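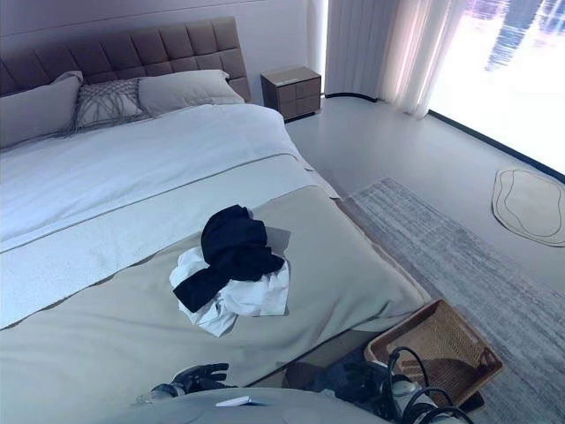 Figure 3. A made-up bed with a tufted headboard, two large grey pillows and a smaller patterned cushion.

4.2 What people told us about going to bed

I went into this part of the study expecting to write about screens. Everyone I'd talked to beforehand, including my co-author Sushil Negi, was sure that phones would swamp everything else in the diaries. They do turn up a lot, but the word our diarists in Dilcombe wrote most often in the "what kept me up" box was "thinking", usually with nothing after it.

We had 245 diaries back by the end of February, which was more than I'd hoped for (Eimear Keogh did the chasing, and did it very kindly). Each one covered 10 nights. I read the lot myself before we coded anything, mostly at the kitchen table, and I'd do it that way again. Coding first would have hidden how much people changed their minds from one night to the next. One woman blamed the heating for three nights running, then wrote "it's the meeting, isn't it" on the fourth.

Bedding came up too, though mainly as something to grumble about. People were very firm on pillows. Quite a few kept extra cushions on the bed in the daytime (compare Figure 3) and moved them to the floor or a chair at night, and several listed this as part of winding down, next to locking the back door and letting the cat in. We hadn't asked about it at all, so I can't say how common it is.

The shift workers are a different story. Their entries are shorter, and bedtime could be nine in the morning. Úna Cronin and I argued for a while over whether to pool them with everyone else - she was against it, and she was right. Section 4.3 deals with them separately, using the scoring sheet from Tierney with two questions dropped.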